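Ticket 113 – Flakeck Home Support
Subject: Pink bleeding onto whites, and what to do with the pieces
Status: Closed
Opened: 2023-07-03

Reported problem
Customer has a Valow washer in a rented flat, bought in February. White items washed with a thin pink scarf have picked up a tint along the hems. Cycle was the mixed load at 1,000 rpm, 30 degrees, with Ikari liquid detergent. Scarf label says Kırmızıgül, wash separately. Customer wants to know if the machine is at fault.

First reply
A mixed load doesn't cause this by itself. Dye comes out of a new scarf in the first few washes, and thin white cotton takes it up quickly. Please don't tumble dry anything yet, as heat sets the colour. Take everything out and keep the pink away from the white until you have sorted it. 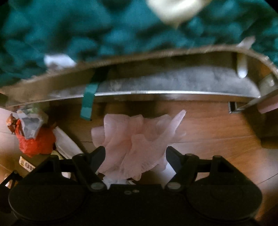

If you have no airer, a clean wooden floor will do for sorting, but don't leave damp things on it. Water gets into the seams between the boards and the finish goes cloudy. Thin fabric also creases badly if it stays bunched up, so shake it out and hang it over a door or a rail.

Customer update
Rewashed the whites alone at 40 with an oxygen stain remover. Tint gone from two pillowcases, still faint on one. Ran the drum empty on hot as well – no colour in the water that I could see. Should I turn the spin down for the scarf?

Second reply
Yes. Use the delicates cycle at the lowest spin and put the scarf in a mesh bag. For the last pillowcase, soak overnight in cool water with the same stain remover, then wash again on its own. No engineer visit needed, the machine is draining and rinsing as it should.

Customer update
Soaked and washed again. Pillowcase is fine now. Scarf done by hand in the sink, and the water was still slightly pink on the second rinse. Please close.

Closed by support. No parts sent.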